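House Rules for Teaching Hands

At Pametti, the rule sheet for hand-held grippers used to run to 30 lines. Apinya Siriwan, who keeps it, cut it to nine after she found that new operators stopped reading halfway down the page.

The first rule is about the jaws. They get checked before every session, and the check covers the pads, the slot and the vents. A worn pad changes how an object sits in the grip, and the recording carries that change into everything trained on it.

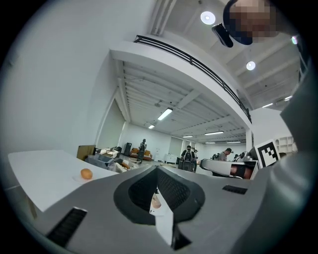

The jaw of a hand-held gripper, with the hall at Pametti behind it.

The second rule covers people. Anyone in the hall may end up in a recording, so faces are blurred before files leave the building. Visitors are told this at the door and sign for it.

Markers come next. They must be clean, flat and fully visible at the start of a take. If a sleeve or a cable covers one, the operator stops and begins again. "We would rather have 80 good takes than 498 we have to argue about," Siriwan says. 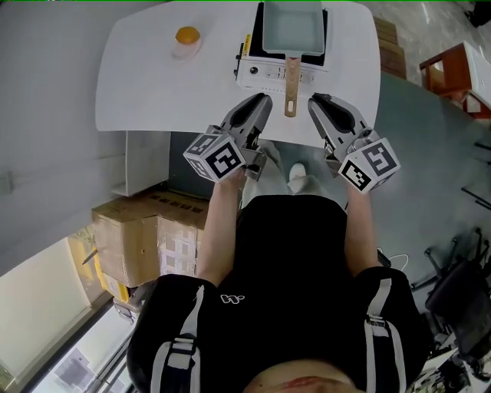 Both grippers open and pointed at the pan, marker cubes in place.

Kitchen tasks have rules of their own. Pan handles face the operator. Cables stay clear of the cooktop, and a second person stays within reach of the power switch whenever it is on.

Somkiat Pongsiri of Kumwood, which adopted the sheet in December, added one line on rest - operators put the grippers down between tasks, even if they feel fine. His team also logs every dropped object, with the time and the task name. Siriwan is now deciding whether the drop log should go on her own sheet, and which of the nine lines would have to make room for it.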